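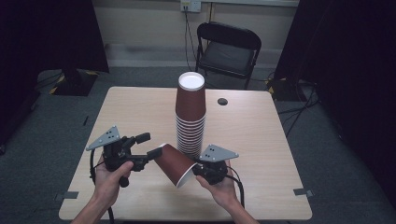 Figure 1. A cup held on its side by the stack, light table, second round of trials.

Paper Cups on the Vuvier Coffee Cart: Storage, Stacking and Waste
Term project, Operations Basics
Submitted 26th February

1. Why cups

Our group was assigned "a small process with a measurable problem." The other groups got the parking garage and the library returns desk. We got cups. The Vuvier cart outside the Khokhar Building goes through more than 2000 of them in a good January week, and a fair number never meet any coffee. They get dropped, crushed in the bin under the counter, or pulled out two at a time and handed over as an unrequested double.

2. What we did

We bought a case of brown paper cups with white insides from Sernero and set up on a table in the second-floor project room. The cups came in sleeves, which we opened and restacked by hand, closed end down, open end up. We wanted to know how tall a stack can get before it becomes a hobby.

We ran 200 single-cup pulls from a tall stack and 200 from a short one. A pull failed if a second cup came along or if the stack fell over. We also tried placing cups back on top, a thing the cart staff do all day when a customer changes their mind.

3. Results

The tall stack failed 46 times, nearly always by sticking. The nested cups grip each other just under the lip, and the ones at the bottom of a tall stack had been pressed together hardest. The short stack did better, although it had to be refilled so often that one of us began to resent it.

Returning a cup was harder than taking one. A cup set down even slightly crooked stays crooked, and so does everything put on top of it.

4. Recommendations

Keep short stacks on the counter and the spare sleeves closed underneath. Twist the cup a little before lifting. We priced a wall dispenser from Totis at $300 and think the twist should be tried first, as it is free.

5. Limits

All our cups were one size and had no lids. Lids were in the original proposal. We would like them to be another group's project.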